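Retail Pricing and Promotion
Handout 6: Reading a discount offer
Instructor: Corrado Fontana

Bring this to the Thursday section. You will need the price sheet from Handout 5 as well.

1. What a percentage is a percentage of

A sign that says 25% off tells you very little until you know the starting price. Stores call it the list price, the regular price, the compare-at price, or they just print a number with a line through it. Ask when anybody last paid it. In many cases you can't find out, and that alone should make you careful.

Take the Skolus lamp from the price sheet. It is listed at $80 and sold at 25% off, so $60. If the lamp sold for $62 all fall and the list price went up in December, the saving is $2. The banner is the same size either way.

2. Stacking

Students nearly always add stacked discounts together. Don't. Twenty percent off followed by ten percent off is 28% off, since the second cut is taken from a smaller number. On a $400 order:

After the first code: $320
After the second code: $288
What the shopper expected: $280

Some checkouts will only take one code and drop the first without saying so. Look at the total before you pay, every time.

3. Shipping

Shipping is where a good part of the discount goes to die. Merolow, our made-to-order case, gives 15% off a $40 item and charges $9 to send it. The shopper pays $43. A competitor at full price with free delivery costs $40. I have read plenty of coupon pages that never mention this, and those pages often earn a commission on the sale. Keep that in mind when one of them calls something a best deal.

Free shipping over a minimum deserves the same suspicion. If your cart is at $44 and the minimum is $50, adding a $12 item to avoid a $9 fee costs you $3 more than paying the fee. It may still be worth it if you wanted the item. Did you?

4. "Exclusive" and "limited time"

Treat both as decoration until shown otherwise. The Sketar case file has 1,067 promotional emails in it. Read a month's worth in order and mark each "last chance" along with the next offer that follows it. I won't tell you what to conclude, but I would not hurry to the checkout over one of those subject lines.

New-customer codes are different. They are real discounts, and the catch is usually the email address you hand over, or a subscription box that comes already checked.

5. Exercise

Work out the delivered price for both Jiang orders on the price sheet, with and without the code. Show your steps. Then write 2 or 3 sentences on which order the code was designed to encourage. "The customer saves money" will get no credit.

Reading: the chapter on reference prices. The section on loyalty points is optional, and in my view too kind to loyalty points.
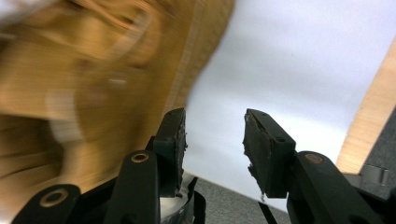 If two codes can't be combined, which one should a shopper use?
Try each one separately and compare the final totals with shipping included. A smaller percentage off, or a free shipping code, can easily beat the bigger number on a cheap order.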